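Jouko Niskanen
13 de diciembre de 2018

Abro hilo sobre comprar un sofá por internet sin haberse sentado antes en él. Lo hice en octubre y he tomado notas.

1. Medid el hueco, pero también la puerta, el rellano y el ascensor. El mío tiene 200 cm de largo y en el ascensor no entraba. Subió por la escalera.

2. La profundidad del asiento importa más que el largo. Si mides poco y el asiento es hondo, acabas con los pies colgando o con un cojín detrás. En la ficha de Guneo el dato venía en la última línea.

3. Pedid muestras de tela. Ornberg manda 22 retales en un sobre y no los cobra. Tardaron 13 días en llegar.

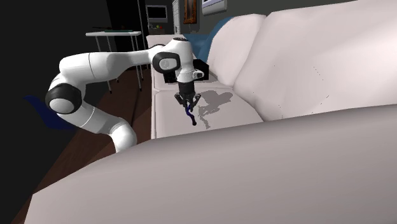
Hilo completo en una página · 2 min de lectura

4. Los blancos rotos cambian mucho de una habitación a otra. Un tono que en pantalla tira a rosa puede quedar gris en un salón orientado al norte. Dejad la muestra en el sitio un día entero y miradla también de noche, con la lámpara encendida.

5. Fundas desenfundables: preguntad si son todas o solo las de los cojines. En el modelo de Paulauskas que miré, la base iba grapada.

6. El transporte a domicilio suele ser hasta el portal. Subirlo a casa se paga aparte – a mí me pidieron 60 euros más y no aparecían en el presupuesto.

7. Devoluciones. Leed quién paga la recogida. Lewis Innes devolvió el suyo a Lidville y le descontaron el porte de ida y el de vuelta.

8. Guardad el embalaje por lo menos dos semanas. Ocupa medio pasillo, pero sin él casi ninguna tienda acepta el cambio.

9. Las patas vienen sin montar. Las mías traían un tornillo de menos y lo mandaron por correo.

Me preguntan por el relleno: espuma con una capa de fibra encima. De momento no se ha hundido. Si en primavera cambia algo, lo pongo en este mismo hilo.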